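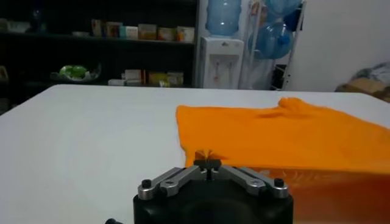 Orange cloth, as the wrist camera gets it.

Sena Mensah
Jul 31, 2025

Folding thread. I've been on the Clokel shirt task all month and I'm less convinced by our numbers than I was when we started.

The target is 200 clean folds by the end of the month. "Clean" means the operator pressed the green key at the end and didn't press the red one. Have a think about what that measures.

I went back through 60 of the ones marked clean. In a good few of them I couldn't tell you what the fold was meant to be. Sleeve tucked under, sleeve left on top, one shirt basically rolled. All of them went in as the same task with the same label.

The standard answer is that variety helps. Variety in what, though? If the shirt starts in a different place and ends up folded the same way, fine, I'll buy that. If it ends up however the operator felt like leaving it after lunch, I don't see what a policy is supposed to learn from it except to stop at some point.

Then there's the wrist view. Everyone at Dankwa loves the wrist view. Look at how much of it is table and how much is the water dispenser and the blue jugs. With the gripper down at the edge of the cloth you've got a fingertip, a lot of orange, and a wall. Try picking the hem out of that. I've tried and I know what a hem looks like.

And yes, I know, more cameras. We've got the head view as well.

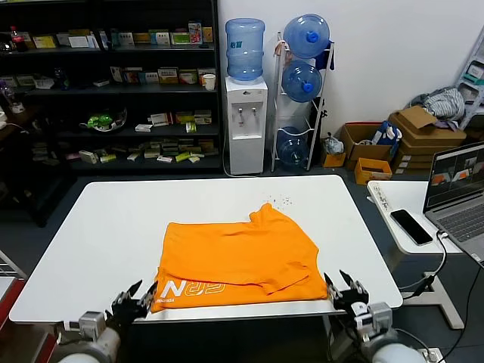
Head view. Both hands at the front corners, lump up top right again.

Much better for seeing what the shirt is doing, I'll give it that. You can read off where the print is and where the rumpled bit is. You also get a full set of shelves, a laptop and a heap of cardboard, every time, in nearly the same spot.

My worry is that we're teaching it this room. Put the table against a different wall and I'd like to see what happens. I have asked for this. I was told it's planned for September, after the demo.

After the demo. Right.

Crumbs on the table by the shirt as well. I'm not fussed about crumbs, people's tables have crumbs. I'd just like someone to write down whether they're in or out, so we don't have half the set with and half without and then argue about it for a week.

Olga Nogueira replied to me off thread to say the Birkus lot had the same argument over towels and went with a reference fold on a printed card. Operator looks at the card, then at the shirt, then presses the key. Boring. I want one.

She also reckons 5 different shirts would do more for us than another hundred goes with the orange one. I half agree. I'd want the labels sorted first or we'll have 5 shirts' worth of muddle.

Someone will now tell me that Gululance trained theirs on over 4 times as much and never sorted anything. Lovely. Show me it folding a shirt in a kitchen it hasn't met, start to finish, no cuts.

Anyway, I'm redoing the labels on those 60 tomorrow. Three piles: folded, sort of folded, no idea. Will post the split when I've got it, even if it makes me look daft.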